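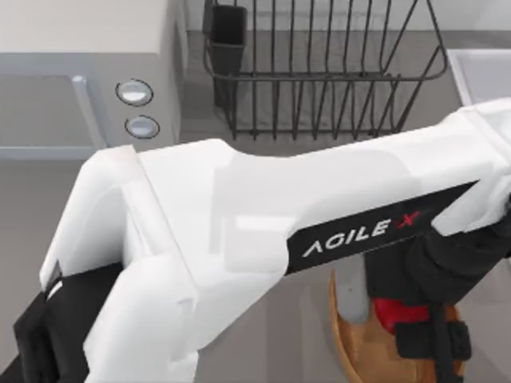 The AgileX arm over the round board in the simulated kitchen, microwave and dish rack along the back.

Kitchen sim tips, May batch

Start with the planner's collision margin. I set mine tight near the bench and looser up by the microwave, and my failed plans dropped from 60 to 14 over 299 runs. So satisfying!

Wire racks are murder on mesh collision checking. Swap the dish rack for a plain box in the planning scene and keep the pretty wires for rendering only. Plans come back heaps faster, and you weren't going to thread the elbow between those uprights anyway.

Grey on grey will fool your segmentation. Randomise the benchtop colour a little every episode (Asabe Briggs put me onto this one, thanks Asabe!) and the edges come good.

Save a named "hover" pose above the board and plan in 2 stages: get to hover, then straight down. I keep mine in a Harnora config file next to the joint limits. Easy to find, easy to share.

Check which link your camera is parented to before you blame the detector. I lost a whole evening to that.

Log the seed! Jerkex writes it into the run name if you tick the box under Output, and you can replay any dud exactly as it happened.

Got a good one for grasp scoring on thin rims? Pop it in the comments, I'm still fiddling with mine.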